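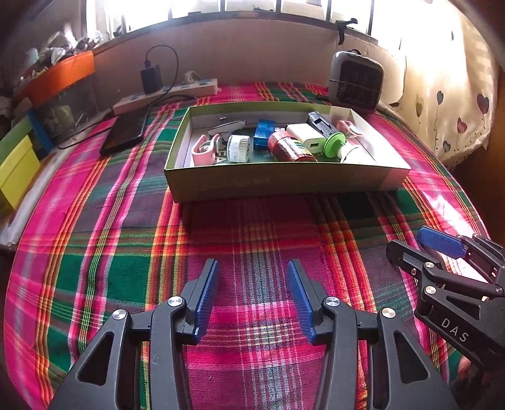 Prenstead hand-held gripper pair, build kit. Shallow box of small household items set out for sorting.

Prenstead Hand-Held Gripper Pair (Build Kit)
Supplier: Flovano
Availability: ships from May

Overview

The Prenstead kit contains parts for two hand-operated parallel-finger grippers, one for each hand. The operator closes the fingers manually while the recording module logs finger opening. The kit is intended for assembly at a home bench or in a shared workshop and requires no machine tools. A set of hex drivers, a small flat file and medium thread locker are sufficient.

Each gripper is built around a four-pivot linkage. Finger plates bolt to the inner links and accept the ribbed pads supplied. Pads are a wear item and can be changed without removing the plates.

What is in the box

Linkage sets, left and right
Finger plates with fasteners
Ribbed pads, blue, with one spare pair
Recording module and mounting bracket for each gripper
Pivot shims, assorted
Gajdoš return springs
Printed assembly sheet

Not included: USB charger, storage card, drivers, thread locker.

Specifications

Maximum finger opening: 94 mm
Mass: 1,379 g for the pair, assembled, without cables
Pivots per gripper: four
Recommended pad inspection interval: 1,000 closures
Build time: some 3 hours for a first build

Assembly notes

Fit the pivots dry and work the linkage through its full travel before applying thread locker. Both fingers should meet on the center line with no visible step between the pads. If one finger leads, move a shim from the outer pivot to the inner pivot on that side and repeat the check.

Deburr the finger plates before fitting the pads. The plates are supplied as cut, and a raised edge will hold the pad off its seat and cause it to lift at the tip. Tighten the pad screws evenly. Overtightening distorts the ribs.

The return spring has a long leg and a short leg. The long leg goes to the handle. A reversed spring will still close, but the opening stroke will feel heavy and the last few millimeters of travel will not be recorded correctly.

First trial

Run the zero routine with the pads just touching, then again at full opening. Place a mix of small items in a shallow box on a steady surface. Include at least one cylinder, one flat-sided block and one item with a smooth, curved face. Start with one gripper, then add the second once single-hand picks are consistent.
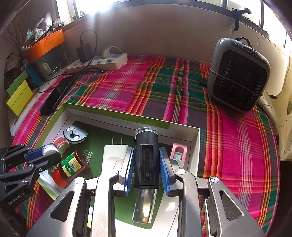 Upright grip on a black cylindrical item, one ribbed pad on each side.

For cylinders, approach with the pads level and close until the ribs seat. Further squeezing loads the pivots and adds nothing to the grip. Rigid pieces with square edges should be taken by their flat sides where possible.

Maintenance

Wipe pads with a damp cloth. Solvents harden the surface. Check pivot screws after the first session and retighten as needed. Rerun the zero routine after any change of pad, shim or spring.

Compatibility

Recording modules write to the Brirareo log format, version 3 and later. Older logs can be read but not appended. Finger plates from the single-gripper kit fit the left and right linkages without modification. Pads from that kit are shorter and should not be mixed with the current ones on the same gripper.

Spares

Pads, shim packs and return springs are sold separately. Order springs in pairs and quote the side marked on the handle.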